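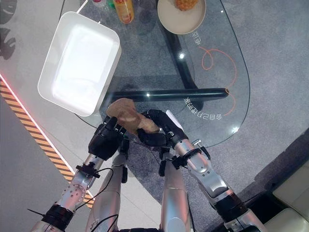

There is a smell that anyone who grew up near a dye works will know, somewhere between wet hay and strong tea, and it hit me before I had even found the door at Derkum. I was early. It was a Sunday in November, the lane was full of puddles, and Bastian Voß was already out in the yard with his sleeves pushed up, stirring a vat of walnut husks with what looked like a boat oar.

"You'll want to see it now," he shouted. "It goes dull by lunchtime."

So I saw it, and I have been boring my friends about brown ever since. Brown! I had come to write about indigo, like everyone does. Blue is the glamorous one, with its froth and its chemistry and that lovely moment when the cloth comes up green and turns in the air. But the dyers I have met over the past year keep pulling me back to the quiet end of the shelf — the tans and fawns, the biscuit shades, the colours our grandmothers called "drab" and wore every day of their lives.

Walnut is the easy way in. The green husks that fall in autumn, the ones that ruin your fingers for a fortnight, will dye wool without any mordant at all. You soak them, simmer them, strain them and put the wool in. Bastian leaves his husks in rainwater until they go black and slimy, and he swears by the slime. Onion skins give you something warmer, closer to ginger. Oak bark is cooler and a bit greyer, and tea is pretty but fickle.
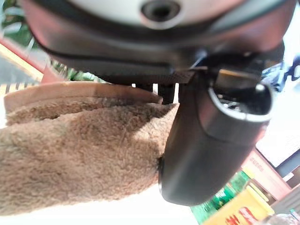 Can you dye cotton the same way as wool?
Cotton needs more help. Wash it very thoroughly first, then soak it in a tannin bath before it goes anywhere near the pot, and expect a paler result than you would get on wool.

Bastian learned that the hard way. His first big order was a run of cotton tablecloths for a restaurant called Desmet, and he dyed the lot twice, then had to start again because two of them had come out the colour of old plasters. The owner liked those best, as it happens, and hung them in the window. He still winces when he tells it.

What I love is how much record-keeping goes on. Behind the workshop there is a narrow room lined with card drawers, and in the drawers are 3093 samples, each a snip of cloth stapled to a card with the plant, the water, the pot and the weather. The weather! I laughed, and then he laid out four cards from the same batch of bark, rainwater in one column and tap water in the other, and I stopped laughing. The tap water ones were almost pink. Hard water does that to some barks, iron in the pipes does something else, and an old iron pan will take a perfectly cheerful fawn down to the shade of a wet slate roof.
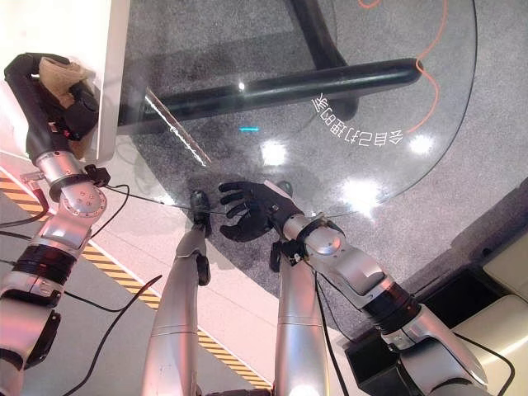
Light brown cloth, creased and folded.

The drawers are named after the places the plants came from, or the suppliers, or in one case a dog. Jimport is a dull olive made from heather tops. Pladia, my favourite, is a tan so soft that I kept going back to check whether it was really there, and it comes from nothing grander than alder cones and patience. He wouldn't tell me how long the patience lasted. "Until it's done," he said, and went off to put the kettle on.

If you want to try this at home, start with onion skins and a bit of old wool blanket. Ask your greengrocer for the loose skins at the bottom of the crate; mine hands over a carrier bag full and looks at me with real concern. Use a pan you will never cook in again. Open a window. Keep the heat low, because wool hates a rolling boil and hates sudden changes even more, and let the whole thing cool overnight in the pot.
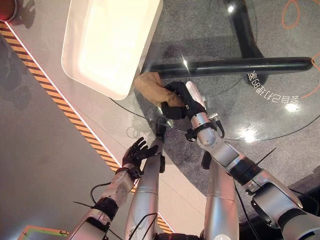 In the morning, rinse it in water of the same temperature and hang it somewhere out of the sun. The colour will look wrong when it's wet, much too dark and a little muddy. Leave it alone. By the afternoon you'll have something else entirely, and you will probably be out on the pavement kicking through leaves, looking for husks.

I came home from Derkum with brown thumbs, a jar of Bastian's slime wedged upright in the footwell and a scrap of Pladia in my coat pocket. The jar is on the back step, where the rest of the household has asked me to keep it. I'm giving it until the frosts, and there's half a blanket waiting in the airing cupboard.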